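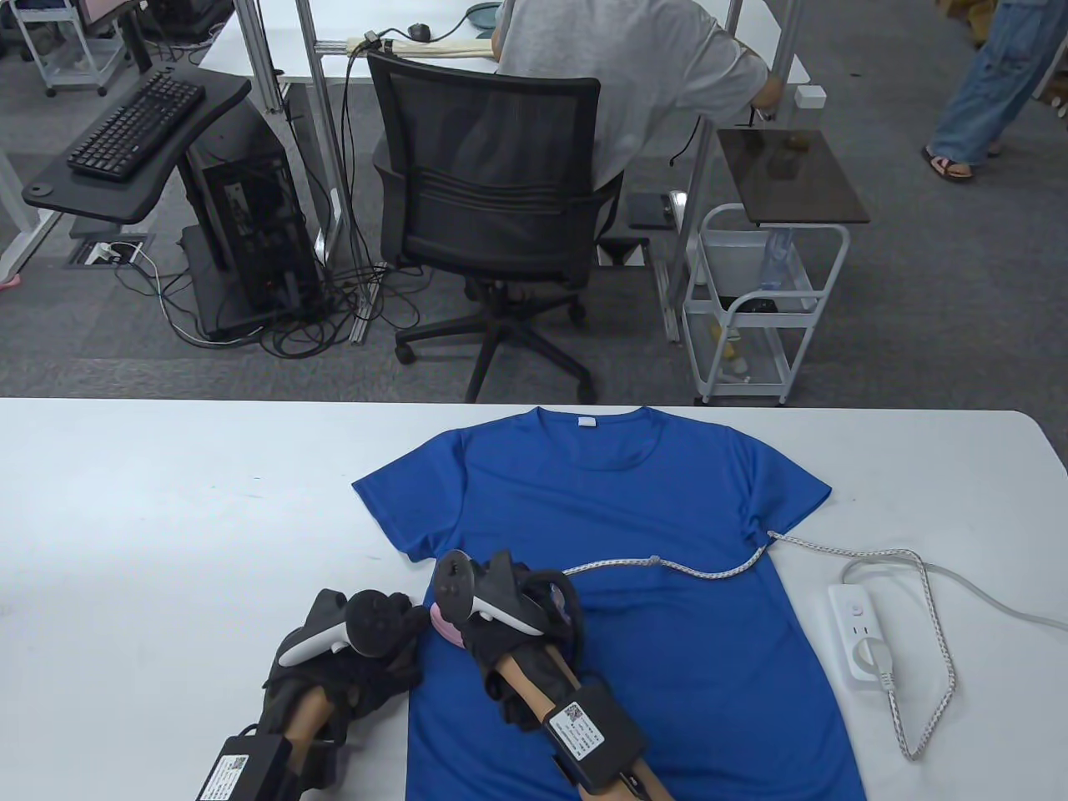
Camiseta azul de manga corta en posición de partida: boca arriba, mangas abiertas a los lados, escote hacia el borde lejano de la mesa.

Chiriac - fichas de doblado de prendas de punto y tejido plano

Versión 2
Idioma de las fichas: español
Mantenimiento: Leandro Cáceres
Revisión de vocabulario: Teodor Preda

Resumen

Chiriac reúne unas 2.000 fichas escritas sobre el doblado de ropa doméstica en mesa. Cada ficha corresponde a una prenda y a una sola ejecución, desde que la prenda queda extendida hasta que se deposita en la pila. Recoge la posición de partida, el orden de los pliegues, las correcciones y el estado final. El contenido es texto tabulado.

La versión anterior se llamaba Platus y solo contenía camisetas. Las fichas de Platus se han incorporado con los nombres de campo nuevos. El identificador original se conserva en id_previo.

Contenido del paquete

fichas.tsv: tabla principal, una fila por ejecución.
pliegues.tsv: una fila por pliegue, enlazada con la ficha mediante id_ficha.
prendas.tsv: inventario de prendas, una fila por pieza física.
vocabulario.txt: términos admitidos en los campos cerrados.
cambios.txt: historial de versiones.

Los tres archivos tabulados usan UTF-8, tabulador como separador y salto de línea de tipo Unix. No hay comillas de protección. El tabulador está prohibido dentro de los campos libres.

Tipos de prenda

El campo tipo admite 7 valores:

camiseta_corta
camiseta_larga
camisa
pantalón
falda
toalla
funda

La camiseta sin mangas se registra como camiseta_corta con mangas=ausentes. Los polos van en camisa, aunque el tejido sea de punto, porque el cuello se trata igual. Las sudaderas quedaron fuera de esta versión: la capucha obliga a un pliegue previo que el vocabulario actual no describe bien.

Sistema de referencia

Todas las direcciones se expresan desde el punto de vista de quien dobla, de pie o sentado ante la mesa. «Cercano» es el borde de la mesa más próximo a esa persona y «lejano» el opuesto. Izquierda y derecha son las de la persona, nunca las de la prenda. Esto afecta sobre todo a las mangas: con la camiseta boca arriba y el escote hacia el borde lejano, la manga que vestiría el brazo derecho queda a la izquierda. En la ficha se escribe manga_izq.

El escote o la cintura fijan la orientación. Si apuntan al borde lejano, orientación=lejos. Si apuntan al cercano, orientación=cerca. Las prendas colocadas de través llevan izq o der, según el lado hacia el que mira el escote. Para toallas y fundas el campo se rellena con el lado corto que tenga la etiqueta cosida, y con nd cuando no hay etiqueta.

La imagen inicial corresponde a cara=delantera y orientación=lejos. En una camiseta así colocada, la etiqueta interior del cuello puede verse por el escote. Que la etiqueta sea visible no basta para decidir la cara: en algunas prendas con escote muy abierto también asoma desde atrás. La cara se decide por la profundidad del escote y, en camisas, por la botonadura.

Campos de fichas.tsv

La tabla principal tiene 19 columnas. Las de uso más frecuente:

id_ficha: identificador único, sin significado interno.
id_previo: identificador de Platus, vacío en las fichas nuevas.
id_prenda: clave hacia prendas.tsv.
tipo: véase la lista anterior.
cara: delantera, trasera, nd.
orientación: lejos, cerca, izq, der, nd.
mangas: abiertas, recogidas, cruzadas, ausentes.
contorno: dentro, rebasa_cerca, rebasa_lejos, rebasa_lado.
arrugas: ninguna, leves, marcadas.
alisado_previo: sí, no.
método: véase el apartado siguiente.
resultado: rectángulo, irregular, abandonado.
nota: texto libre.

Las restantes son columnas de control: fecha de alta, anotador, revisor, estado de revisión, versión del vocabulario y una marca de duplicado posible. Pueden ignorarse en la mayoría de los usos.

El campo contorno indica si la prenda extendida cabe entera en el tablero. Rebasa_cerca se usa cuando el bajo o el borde equivalente cuelga por el lado de la persona. Solo se anota cuando el anotador lo ha comprobado en la mesa. Si no hay constancia, el campo queda vacío.

Métodos de doblado

tercios: se lleva un lateral hacia el eje con su manga, se devuelve la manga sobre el cuerpo, se repite por el otro lado y se cierra de bajo a escote.

mitad: se juntan los dos laterales, se superponen las mangas, se meten hacia dentro y se cierra a lo largo. Deja una marca vertical en el pecho. Es el método más frecuente en pantalones.

pinza: se toma la prenda por el hombro y por un punto a media altura, se cruza hacia el bajo y se levanta. Está poco representado y casi siempre con camiseta_corta.

libre: cualquier secuencia que no encaje en las anteriores. La nota es obligatoria.

El alisado con la palma no cuenta como pliegue. Se registra en alisado_previo si ocurre antes del primer pliegue y en pliegues.tsv, campo corrección, si ocurre después. Estirar desde las esquinas se considera alisado. Levantar la prenda, sacudirla y volver a extenderla se considera reinicio: la ficha se cierra como abandonado y se abre otra.

Campos de pliegues.tsv

id_ficha
orden
parte: manga_izq, manga_der, lateral_izq, lateral_der, bajo, escote, pernera, borde
destino: eje, borde_opuesto, mitad, tercio
corrección: ninguna, alisado, recolocado, deshecho
nota

El orden empieza en uno y no admite saltos. Un pliegue deshecho conserva su número; el siguiente intento recibe uno nuevo. Cuando manga y lateral se mueven en el mismo gesto se anota solo el lateral. Esta regla cambió respecto a Platus, donde se anotaban dos filas. La conversión se hizo a mano y quedan casos dudosos, marcados con revisar_manga en la nota.

Inventario de prendas

prendas.tsv describe la pieza: color dominante, tejido, corte, presencia de etiqueta, estampado y observaciones. El color se escribe con una sola palabra (azul, gris, blanco, negro, verde) y los matices van en observaciones. La composición se copia de la etiqueta cosida. Si la etiqueta falta o es ilegible, tejido=nd - no se deduce por el tacto ni por el aspecto.

La talla se retiró en esta versión. Las marcas no son comparables entre sí y el campo inducía a error.

Las prendas proceden de dos lotes, Bereck y Drerncombe. Bereck es casi todo camisetas lisas. Drerncombe es más variado y contiene todas las fundas y la mayor parte de las camisas. El lote aparece como prefijo de id_prenda, B o D.

Superficie

La superficie de trabajo es siempre una mesa de tablero plano. No hay fichas de doblado sobre cama, sobre tabla de planchar ni en el aire. Otros objetos sobre la mesa, cables incluidos, no se registran salvo que queden debajo de la prenda o impidan un pliegue; en ese caso se indica en nota con la palabra obstáculo. La separación entre prenda y objeto no se mide.

Criterios de resultado

rectángulo: cuatro bordes reconocibles, sin manga ni bajo asomando.
irregular: la prenda está doblada, pero asoma alguna parte o un lado queda claramente más grueso.
abandonado: no se llega al último pliegue, o hay reinicio.

La frontera entre rectángulo e irregular es la principal fuente de desacuerdo. Teodor Preda revisó todas las fichas de camisa y unificó el criterio: un cuello que sobresale del rectángulo no se penaliza. En camiseta_corta, en cambio, una punta de manga visible basta para marcar irregular.

Limitaciones

Las camisetas están sobrerrepresentadas, por herencia de Platus. Las faldas son pocas y casi todas rectas; no deben usarse para comparar métodos.

La mayoría de las fichas parte de la prenda ya extendida. No se describe cómo se saca del cesto ni cómo se localiza el escote en un montón revuelto.

El campo arrugas es subjetivo. Entre los dos lotes hay diferencias que parecen deberse al anotador más que a la ropa.

Los tiempos de ejecución no se incluyen. Existían en parte de Platus, tomados con criterios distintos de inicio y final, y se eliminaron al unificar.

Cambios respecto a Platus

Se añaden camisa, pantalón, falda, toalla y funda.
El antiguo campo posición se divide en cara y orientación.
Se elimina talla.
Manga y lateral simultáneos pasan a una sola fila.
El valor «otro» de método pasa a llamarse libre, con nota obligatoria.
Se corrige la inversión izquierda/derecha en las fichas con orientación=cerca.

Pendiente

Revisar las filas con revisar_manga.
Decidir si el pliegue de la capucha necesita parte propia o puede anotarse como escote.
Separar funda de almohada y funda nórdica, que ahora comparten tipo.
Completar la composición de las prendas D con etiqueta cortada, si aparece el albarán del lote.

Correcciones

Los errores se comunican a Leandro Cáceres indicando id_ficha, campo, valor actual y valor propuesto. Las propuestas sobre el vocabulario se tratan aparte y se aplican en mayo, con la revisión anual. Los identificadores retirados no se reutilizan.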